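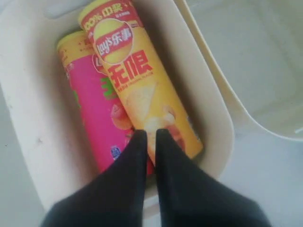
3.2 Packaging material and storage conditions

The shelf life of a fried snack depends on three things that the package must keep away from the product: water vapor, oxygen and light. In the previous section we described how the slices were prepared and fried. In the present section we describe the packages which were compared, and the conditions in which they were stored before the tasting panel received them.

Two package types were used. The first type was a rigid cylinder made of paperboard with an inner barrier layer, closed by a peelable membrane and a plastic lid. The second type was a soft pillow bag of metallized film. Both types are common in retail trade, and the consumer usually meets them on the same shelf. Figure 1 shows cylindrical canisters, with Chinese-language labels.

Figure 1. Cylindrical potato chip canisters (Lay's) in a shallow plastic bin.

The canisters for the experiment itself were unprinted and were supplied by Psarras. The film for the bags came from Somel and was sealed in our own laboratory by Impi Hyvönen. We chose unprinted packages so that the members of the panel could not recognize a brand and form an expectation from it. It is well known that the color of a package can change the opinion of the taster even when the product inside is the same, and we wished to avoid this effect as far as possible.

Each canister and each bag was filled with the same mass of chips from one frying batch. The filling was done in the morning, directly after the chips had cooled on open racks. No protective gas was added in the first series. In the second series the air in the package was replaced by nitrogen before sealing. The two series were otherwise treated equally, and they were stored in the same cabinets.

The storage cabinets were kept at a constant temperature, and the relative humidity was controlled with salt solutions placed on the lowest shelf. We checked the solutions every week and replaced them when a dry crust was seen on the surface. In total 900 packages were placed in storage. They were taken out in equal groups at fixed intervals, and a package which had been opened was never returned to the cabinet.

A difficulty appeared already in April with the lids of the rigid type. The membrane gives the real barrier, while the plastic lid serves only for closing the package again after the first use. In four canisters the membrane was found to be wrinkled at the rim, and the chips in these canisters had a higher moisture content than the others in their group. We removed the four canisters from the analysis and examined the sealing tool. The pressure plate was slightly tilted, and after it was corrected the fault did not appear again. Similar problems with uneven seals are reported from the filling line at Ladunitz, where a larger sealing head is used.

Breakage was recorded separately from moisture. A rigid wall protects the chips against pressure from outside, but it does not prevent the movement of the chips against each other when the stack is shorter than the package. For this reason we measured the free space above the product in every canister before closing it. In bags the free space has the opposite meaning, as the enclosed gas works like a cushion. It is therefore not correct to compare the two package types by free space alone, although this is sometimes done in the trade literature.

The sensory test followed the Flalel procedure with small changes. The samples were served in white cups at room temperature, and water was offered between the samples. The members of the panel gave separate scores for crispness, for stale odor and for overall liking. The order of the samples was different for each person. Crispness was also measured with a texture analyzer, and the force at first fracture was taken as the main value. When the instrument and the panel did not agree, both results were kept and are reported side by side in Section 4.

The effect of light was not studied with the canisters, whose wall lets no light through. For the bags a small additional test was made under shop lighting, and its results are given together with the oxidation values.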